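Rarnden Community Orchard and Cider Press
Second progress report to the Moser Fund
December 21, 2004

Hello again, and thanks for being so patient with me on this one. I know it was meant to reach you before the holidays got going, and I'm typing it with a plate of gingerbread next to the keyboard, so I've only just made it.

Let me start with the trees, because that's what most of your money went into. All 40 of the young apple trees are in the ground on the Plinstead side of the creek. We'd hoped to plant in early fall, but the nursery held our order back and then the ground was like soup for two weeks. We finally got them in over one long, muddy weekend with more help than I had shovels for (I ended up borrowing from three different neighbors and I'm still sorting out whose is whose). Every tree has a stake and a mesh guard. The deer have already been by to look things over, and so far the guards are holding up.

The old trees are a mixed story. We had 12 of them marked for hard pruning, and 9 are done. The other three are the big ones by the road, and I've decided I don't want anybody up a ladder in those until we can get a proper tree crew in. I've asked for a price and will send it along when it comes. It may mean moving a little money over from the fencing line, if you're all right with that. The fence came in under budget, so I think we can cover it without asking you for more.

Now the grafting class! I was nervous about this and I needn't have been. People came from all over the county, some with a twig from Grandma's back yard wrapped in a damp paper towel, wanting to know what it was and whether it could be saved. Winter isn't the time to graft, so we stuck to tool care and practice cuts on prunings, and the real thing happens in spring. We've got 7 old local kinds on the list to try, including one that folks here just call the Damico apple. I can't find it in any of my books. It's sour as anything off the tree and makes a wonderful pie.

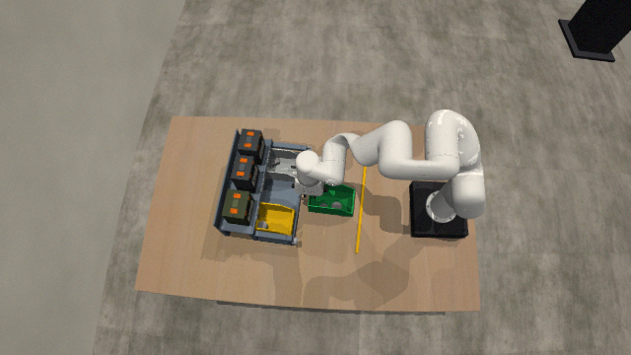

The press house is the part that's running behind. The roof is sound and the wiring passed, but the water line still has to come up from the road, and the county wants a floor drain before we can press anything for sale. That means cutting into the slab, so I'm getting two quotes. I've also been going back and forth on the sorting table. What I want is a plain rectangular wooden one, light tan with the grain showing in wide bands, with enough clear space around it that people can work from every side. Bruised fruit shows up nicely against a pale top, and I'd like to leave it unpainted if the inspector will let me. If not, we'll have to look at steel, and that would eat up most of what's left in the equipment line.

As for the press itself, I've put down a deposit on a used one and we'll pick it up once the floor is finished. I'd love to have it turning by next apple season, but I won't promise a date until I've seen those quotes.

Spending is on track apart from the fence and tree crew swap I mentioned. Receipts are in the envelope, clipped by month. One for gravel is missing and I've asked the yard for a copy.

Next up for us: the water line, the drain, the scion wood orders, and a replacement for the gate latch, which froze solid last week and had to be thawed with a kettle. Come out and see us when the roads are clear. Bring boots!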